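Members' News > Visits and Open Days
November 8, 2019
By Kanchan Nigam

Our visit to the Dolcombe open day

Sixteen of our members went to see the robot housekeeping demonstration at Dolcombe, and I was asked to write a few words for those who could not come. I am not an engineer. I worked for many years in hotel rooms and later in the training of room staff, so please take my notes as coming from that side.

The train to Lilovby was late and we missed the opening talk. Omprakash Kaushik, who leads the demonstrations, was kind enough to repeat the main part of it for us in the corridor. His group has been working since February on the tasks that come after a guest leaves: picking up used linen, carrying it, folding it, putting a clean one in its place. They do not try to make a bed yet. He said this very openly and I liked him for it.

The demonstration room is arranged as a small bedroom, with a bed, a nightstand and a chair. Visitors stand behind a tape, and only six people may go in together, so we were divided into groups. I was in the second one. Each group had its own turn with the robot and could ask for one task to be repeated.

What surprised me most was how slow it is. I had in my head the factory robots from television, which move faster than the eye. In our turn the robot needed nearly two minutes to lift one cloth from the bed and bring it in front of itself. A good room attendant would have finished the pillows in this time. Mr. Kaushik explained that the speed is limited on purpose on days when visitors are present, and that cloth is anyway more difficult than a box or a bottle, as it changes its form each time it is touched. When the robot takes one corner, the other corners go where they want.

Several of us asked about this holding with both hands. The person who teaches the robot guides it through the same movement again and again, and the movements are recorded. For one kind of towel they have made 44 such recordings in a day, and he said that the teacher was very tired after it. I can believe this. I remember my own shoulders after the first week of work.

Mrs. Salameh from our group asked the question which many of us had: will this take the work from people? Mr. Kaushik answered that he does not expect to see such a machine in a hotel corridor soon, and that he would be glad if it could first help in care homes, where the staff is short and the linen is heavy. Not everybody in our group was satisfied with this answer. We discussed it further over tea, and I think we should invite him to one of our evenings to continue.

A practical remark for those who wish to go: the building at Gestodham Road has steps at the front, but there is a level entrance on the side of the yard. Please wear flat shoes, for there are cables on the floor. Photographs are permitted without flash. Tea is free, and the cake is not.

The next open day is planned for February. If you would like to join, please give your name to me before the end of this year, and tell me also if you need a seat during the demonstration.

Last updated: November 8

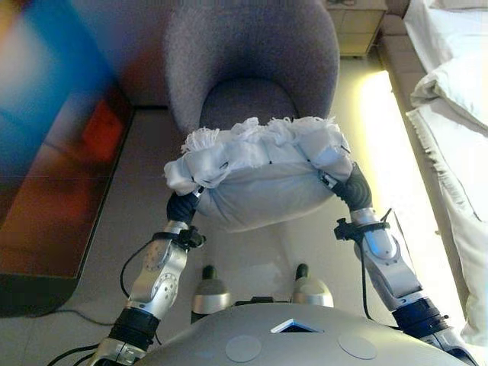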